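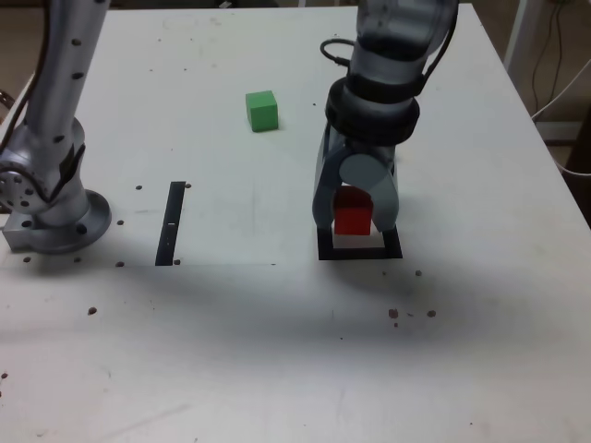
The woman who repairs accordions at Vorkura works in the back half of a former shoe store. The front half is where people wait, and on most mornings there is somebody in it with a case on their knees. She asked that her name be left out. "People find me already," she said. "I have a list for October and it's only spring."

She learned the work from an older repairman who took her on to sweep and sort reeds. He let her wax reed blocks after the first winter. Tuning came much later. "He said you can ruin a reed in one stroke, and he was right. I ruined plenty. He kept them in a coffee can and had me practice on them."

The wax is still a mixture of beeswax and rosin, melted in a small pot and poured along the edge of each reed plate. Old wax dries out and cracks, and then the plates shift and leak air. Most of the instruments that come in need all of it replaced. She scrapes the blocks down to bare wood, cleans each plate, checks the leathers, and sets everything back in order.

"Customers hear one bad note and want me to fix one note," she said. "Sometimes I can. But if the wax is dry under that one, it's dry under its neighbors, and they'll be back in two months and annoyed with me."

A full rewax and tuning at Vorkura costs 3000 dollars on a large piano accordion, and she says so on the phone before anyone drives over. Some callers hang up. Others have been quoted more elsewhere, or have been told the instrument isn't worth the work. She doesn't argue with that second group. "It's often true. If it was your grandfather's and you want to hear it, then that's a different question from what it would sell for."

On the bench during our talk was a dark red Cetine, a make she sees a lot of. She likes them. The bellows are well built and the bass mechanism comes out in one piece, and she can get at the pistons without taking half the box apart. She is less fond of the Alcantara, which has a nice tone but uses very thin screws in the grille. "Somebody before me has always stripped them. Always. I keep a drawer of replacements."

The bass side is where she loses the most time. Pressing one chord button moves several rods, and a bent rod can make a note sound that nobody asked for. She straightens them by hand with two pairs of pliers and tests each button slowly. She doesn't play music while she does this, or answer the phone.

Asked whether she plays herself, she shrugged. "Waltzes. A few tunes from dances when I was young. I test with the same six bars every time, so my neighbors know those very well." She has never performed and doesn't want to.

Storage is what she would like owners to think about. Accordions should stand on their feet, the way they are played, so that the leathers hang straight. Left lying on the wrong side for years, the leathers curl and the reeds answer late. Attics are bad in summer, basements are bad all year, and car trunks are worse than either. She once had an instrument come in that had spent an August in a trunk. The wax had run down the blocks and 90 of the plates had come loose.

"He was nearly in tears," she said. "I told him the reeds were fine. Steel doesn't care about August."

She has had offers to expand. A dealer called Urnedum wanted her to take in its trade-ins on contract, and she turned it down after a short trial. The instruments were supposed to be made playable and no more, and she found she couldn't leave them at that. "I'd open one up for a sticky key and see the rest of it. Then I'd do the rest of it, and they'd pay me for the key."

There is no apprentice at the moment. The last one stayed a year and moved on to pipe organs, and still calls with questions about leather. She would take another if the right person asked, but she wants somebody who can sit still.

Before I left she put the Cetine together, strapped it on, and played her six bars. One note near the top came in slightly late. She took it off again and reached for the screwdriver.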